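Sorting the odds and ends: by type or by where they're going?

Home & Storage > Decluttering and tidying

revathi_m
Started 31 posts... no, scratch that, first proper thread from me! I've been lurking since May and you lot have already talked me out of buying a very silly trolley.

So. I have the end-of-sort problem. All the big categories are finished (books, tools, coats, the paper, dear lord the paper) and what I'm left with is the stuff that belongs to no category at all. Sports bits, toys, a towel, bags with bits in. It has been moved from room to room for so long that I know every item by heart and still couldn't tell you where any of it lives.

My instinct is to sort by type, so one tub for toys, one for sports and so on. But then I end up with a tub containing one table tennis bat, and that's daft. My other idea is to sort by where it's going: keep, give away, ask someone, bin. What do people do?

Revathi Marar

bemwoodfan
By type, always. A tub with one bat in it is a tub waiting for a ball and a net. If you sort by destination you've only made a new set of piles, and the "ask someone" pile will outlive us all.

tin_lid
Disagree with the above. Type is for things you've already decided to keep. If you haven't decided, type just makes a nicer looking heap. I did a whole loft by type and then had to do it again.

bemwoodfan
But you'd have had to do it again anyway! You can't decide about a thing until it's next to its mates. I thought we had one roll of parcel tape and we had a drawer of it.

marciniak_b
How big is the pile, Revathi? If it fits on a table I wouldn't bother with a system. Put it all out, pick up each thing, make up your mind, next. Systems are for when you can't see the top of it.

Bartosz

revathi_m
It does fit on a table, or on two pushed together end to end, which is how I've got them. Not everything is out, I'm going in rounds and swapping things over as I go — it stops me glazing over.
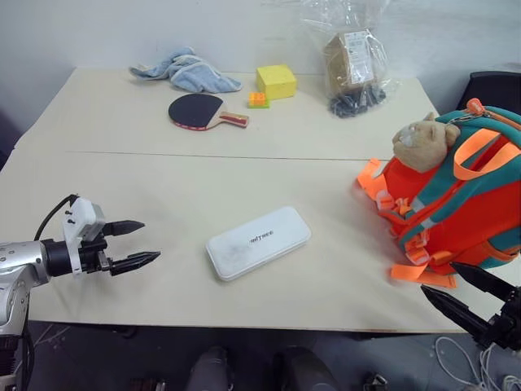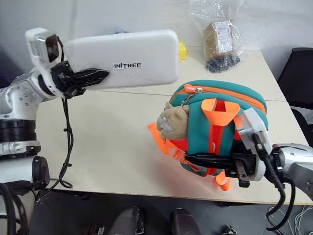
First one: the bat, the towel and the foam cube. Second one: the dinosaur rucksack.

The rucksack is my favourite thing in the whole lot and I have no small person to give it to at present. My niece's boy is a baby. Do I keep it for him? It'll be a few years.

marciniak_b
Keep the rucksack. Look at those teeth. I'd hang it on a hook somewhere he can see it and let him grow into it.

tin_lid
Oh, this is where I'm going to be unpopular. Give it away now, to a child who can wear it to nursery next week. Little rucksacks like that are only any good for a short while, and "a few years" is exactly how I came to own 19 baby blankets. Lovely orange on the teal though, I'll give you that.

bemwoodfan
Keep! And can we talk about the clear bag at the back of the table? I can see a cardboard box in it with a label, and then a load of little dark bits at the bottom in the first photo. Are those fittings? Because if they go with whatever's in the box, please don't let them part company. I speak as a person who has a Merkatano bookcase leaning on a wall to this day, for want of two pegs.

revathi_m
They look like fittings or fasteners to me too, and I've no idea what they're for! I haven't had the box out yet. I've been putting it off, if you must know, as I suspect it's a job.

bemwoodfan
Leave them in the bag then, write UNKNOWN BITS and the month on a bit of masking tape, and put the whole thing on a shelf. See-through bags are the best storage there is for small parts. You never have to wonder.

marciniak_b
Can't agree on the bags. They slump, they split at the corners and you can't stack anything on them. A jam jar does the same job and stands up straight. My dad kept every screw he ever met in jars, and when we cleared his garage it took us one afternoon.

bemwoodfan
A cardboard box won't go in a jam jar, Bartosz.

marciniak_b
Bits in the jar. Box on the shelf. Jar on the box!

poplar_row
Hello, I usually only post in the allotment section but this caught my eye. The white case with the rounded corners, what is it? If there's nothing in it then it's a container and not clutter, and I'd be putting the small toys in there. The orange and green building brick would go in, for one. Not the yellow cube, that's far too big.

revathi_m
I hadn't thought of the case as a container, I had it down as one more Thing. I'm not sure it's mine to fill, so it'll have to go in "ask" for now. The brick I can deal with this minute. We've got a tub with 2000 of the things in (so the lid claims, I have never checked) and one more won't trouble it.

tin_lid
See, the "ask" pile. It begins.

poplar_row
Give the ask pile a date then. We do that with the shed at the allotments. If an item's still there at the end of the month it goes on the free table, and people get surprisingly quick at claiming their flowerpots.

And what happens to the towel? A pale blue towel has to be the easiest thing in the world to find a home for. Airing cupboard, or car boot, or the local animal rescue if it's seen better days. Ring them first, mine won't take anything with fringing.

revathi_m
The towel has been scrunched up in one corner or another for so long I'd stopped seeing it as a towel. It can go in the wash tonight with the others and then I'll look at it properly.

The bat is a harder one. Black rubber, stripy handle, and as far as I know it's a single. Does anyone want one bat?

marciniak_b
Youth clubs do. They get through them. The rubber peels and the handles go, and a decent spare is always welcome. Ours has two tables and never enough bats.

bemwoodfan
Or you keep it in a SPORTS TUB. I'm only saying. Bemwood do a 20 litre one with a clip lid and I'd marry it.

tin_lid
She'll have a tub with one bat in it! That was the whole question!

revathi_m
Ha. All right, state of play. Brick in the brick tub. Towel in the wash. Bat to Bartosz's youth club, if you'd send me the address in a message? Yellow cube undecided, it's rather nice to squash and I may be weakening. White case in "ask", with a date on it. Bag of bits taped and labelled the way bemwoodfan said, no jars for now, sorry.

Rucksack is staying. I did think hard about what you said, tin_lid, and I expect you're right, but I've found a hook.

tin_lid
I knew it. Do send us a photo when he's big enough to wear it.

marciniak_b
Address sent. They're open in the evenings, just ring the side bell.

poplar_row
Does the 20 litre tub stack with the older Bemwood ones, the sort with the grey lid? I've got a pile of those in the shed and don't want to end up with two sizes.

bemwoodfan
It does, but only if the old one's on the bottom.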